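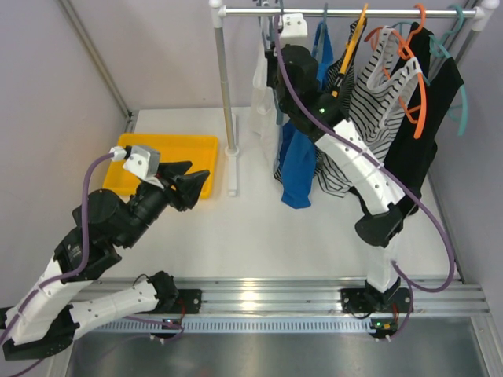 # Bruvovau leader arms, two-arm teleoperation kit

Bought for recording demonstrations on a pair of small follower arms. The kit is two passive leader arms, a bench clamp for each, a USB hub and the Ganedura recording software. You move the leaders by hand, the followers copy the joint angles, and the software logs everything. I have used it for 600 recorded episodes, most of them garment handling on a miniature clothes rack.

## Setup

Mechanical assembly took one evening. The printed links arrived clean, with no stringing in the screw holes. Two of the supplied M2 screws were too long for the wrist housing and bottomed out before clamping, so check them before you tighten.

Calibration is less pleasant. Each joint has to be held at its midpoint while you press a key, and the manual doesn't say where the midpoint is on the wrist roll. Yao-tsung Peng worked it out from the config file and marked ours with a paint pen. If you get it wrong, the follower gripper sits a quarter turn off and the software accepts it without a warning.

## Feel

The leaders have no gravity compensation. With the elbow extended you are holding the arm up yourself, and after an hour this shows in the data as a slow sag at the end of long reaches. We added a rubber band from shoulder to elbow, as the Fludstead kit has from the factory. It helps a good deal.

Friction is even across the joints except for the left wrist pitch, which was stiff out of the box and has stayed stiff. The trigger for the gripper is good: short travel, a light spring, no dead zone that I could find.

There is no force feedback. For picking a block out of a tray you don't miss it. For cloth you do. When a hanger hook catches on the bar, nothing reaches your hand, and the only cue is the garment moving the wrong way. Operators learn to back off early, and that hesitation ends up in the demonstrations. I filter for it afterward with a velocity threshold.

## Two-arm work

Both leaders run at 52 Hz with all joints logged, and I saw no drift between left and right timestamps. The followers track well at moderate speed. Fast wrist moves lag visibly.

The clamps are spaced by the user, and the spacing matters more than the manual suggests. Ours were first set wider than the follower bases, and every operator misjudged reaches toward the middle. Matching the follower spacing fixed that in a single session – measure it before you start recording.

Collision handling is absent. The software will drive one arm into the other, or into a rack pole, until a motor trips on overload. Recovery means a power cycle and a new home position, though no recalibration.

## Software

Ganedura stores one folder per episode and lets you discard a bad take with a foot pedal, the best feature in the package. Replay works. Export to other formats does not preserve the task label, and I had to write a script to put it back. On a batch of 1,000 short test clips the browser view became too slow to use; below that it is fine.

Cable exits on the leaders point straight back and snag on sleeves. Right-angle adapters cost very little and should have been in the box.

## Compared with Frimpong

The Frimpong leaders are heavier, compensated at the shoulder and better finished. They also take up twice the bench and need their own power supply. For long sessions I would pick them. For a shared bench where the arms get packed away each night, the Bruvovau set is easier to live with.

## Rating

6 out of 10 as shipped. With the rubber bands and the adapters I would add a point. The stiff wrist has been reported to the seller and a replacement housing is due in August.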